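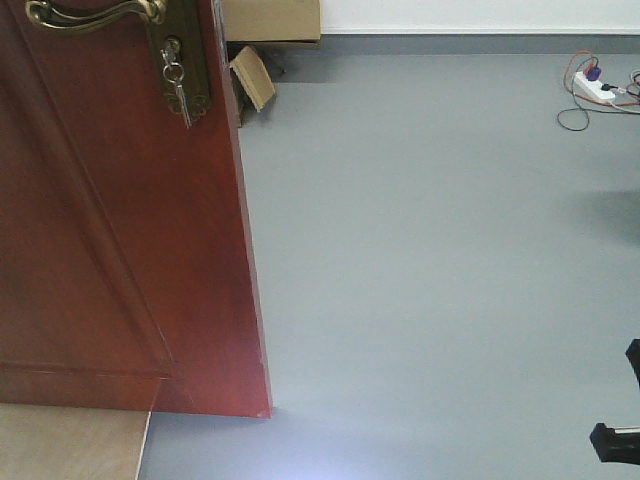
I have a soft spot for budget season, and I know how that sounds. September rolls in, the spreadsheet comes out, and for a couple of weeks I get to argue about money with people I like. This year the argument was over the robot line, and I lost half of it, so I'm going to have the other half right here.

My gripe is that we all shop for the arm. We compare reach, we compare payload, we watch the same Clisska and Zeston demo videos until we can hum the music. Then the arm gets approved and everybody acts shocked that it needs something to do. If you want a robot to learn doors, you need a door! A real one, with some weight to it and a handle and a lock with a key in it, and a way to hold it all up at home or in a shop where no door was ever meant to go.

My first draft of the Mutis budget had exactly one row for all of that. It said "misc." I'd put in $2,113, which I got by adding up a few shopping carts late at night and feeling pretty smart about it. By the second draft, "misc." had turned into 16 rows, and every one of them was boring. Cushions. Boards. Clamps. Power strips (you will always want one more power strip, please just buy it now). 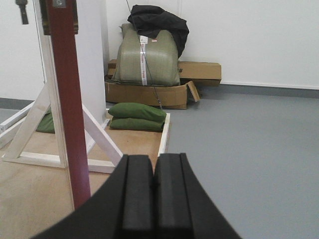

And boring stuff has a way of being late. An arm comes with a sales rep who calls you back. A cushion comes from whoever had it in stock, and if it's the wrong size you're doing the return yourself. I'd much rather have that headache in the planning stage, when all it costs me is a grumpy afternoon.

The pushback I got, and it's fair, is that you can't plan a room you haven't worked in yet. Tai, our smaller project, went that way: buy the machine, leave a chunk of cash loose, figure it out. It did fine for a while. Then we added up the receipts and found 39 separate small orders, a lot of them with rush shipping on top. I'm not against loose cash, I just want it to have a name and a limit.
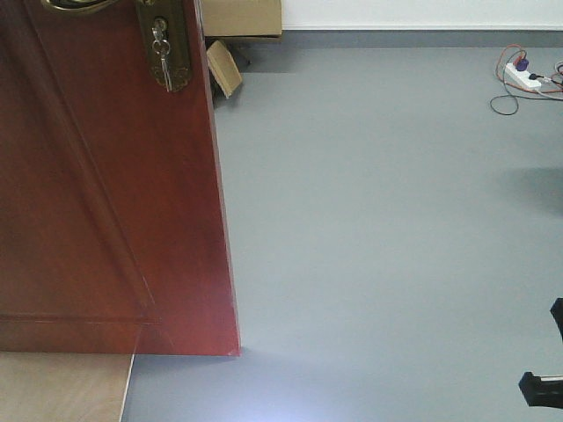 The door setup, with the key in the lock.

So what I'm asking for next year is pretty modest. Price the task first and the robot second. Write down what the thing is going to touch, then what holds that up, then what plugs in where. And order 2 of anything cheap that would stop the whole day if it broke. My boss thinks that last part is me being a packrat, and okay, my garage would back her up, but I'm leaving it in the draft anyway.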